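## 4. What the Table Task Does and Does Not Measure

The student project course at Stuston has used the same household benchmark for three terms. Teams program a two-armed robot to deal with a lint roller, a metal tray and a small set of tableware, and they are graded on how many trials the robot completes. The course report from Toltby, which we treat as the baseline for this section, claims that students who finish the project "understand manipulation." We doubt that the grade supports such a claim, and we set out our reasons before turning to the results in Section 5.

The first problem is the length of the course. Teams get 7 weeks, and the early weeks go to cabling, calibration and learning the interface. What is left is enough time to collect demonstrations and train one policy, perhaps two if nothing breaks. A team that picks a poor camera angle at the start will usually live with it to the end. The final score then says a good deal about an early guess and rather less about what the team learned.

The second problem is the count of demonstrations. The Halvorsen rubric asks for 500 per team, and teams treat that number as the goal. Written plans from the April cohort spend pages on how to reach it and a few lines on which demonstrations would be worth having. Several plans propose leaving the tray in one spot throughout to speed up the resets. A policy trained this way may score well on the day and still have no idea what a tray is. 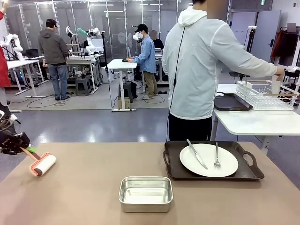

We also think the rubric is too generous about what counts as a success. A trial is passed if the roller ends up in the target zone with the gripper open. Nothing is said about how it got there. A roller dropped from a height and a roller set down with care earn the same point, and so does one that lands badly and happens to roll the right way. When we asked two graders to score the same 60 recorded trials under a stricter rule, which required a controlled release, they disagreed with each other on 22 of them. That is an uncomfortable number. It suggests that the strict rule is hard to apply by eye, but it also suggests that the loose rule looks reliable mainly by ignoring the part of the motion that is hardest to judge.

The choice of object deserves a closer look. The lint roller is popular with teams because the handle is easy to grasp. It is less popular once they try to put it down. The adhesive head can stick to whatever it touches, and a small error in height at the end of the motion may be enough to drag it sideways. Most write-ups mention this in passing as "bad luck." We would rather see it treated as the real subject of the exercise, and we note that the rubric gives no credit for a team that does so.
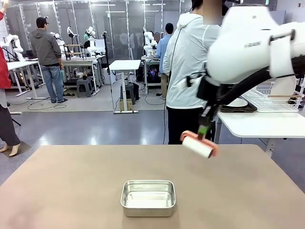
**Figure 3.** Lint roller held in the right gripper above the table, with the empty metal tray at the front. Dish rack and second tray on the side table.

There is a further question about the room. All teams work in a shared lab, with other people and other arms in the background of the recordings. The Toltby report presents this as a strength, on the grounds that a busy background makes policies more robust. It may. But the report includes no comparison with a plain background, and we have not found one in the course archive either. The opposite reading is just as open: a policy could latch onto something behind the table that stays put during the term and fail when it is moved. Until somebody runs the comparison, we see no basis for either statement.

The Navby variant of the course, in which teams swap tables before the final trials, is the closest thing to a test of this that we know of. Scores fell after the swap for every team. We are careful with this result, as the swap changed the table height and the lighting at once, and the teams had no time to recalibrate — any of these could explain the drop on its own.

None of this means that students learn little. Their notebooks often show more insight than their scores do, especially on failed grasps. Our complaint is with the score. In the next section we keep the original pass rate for comparison with earlier terms and report the strict rule next to it, with both graders' counts listed separately.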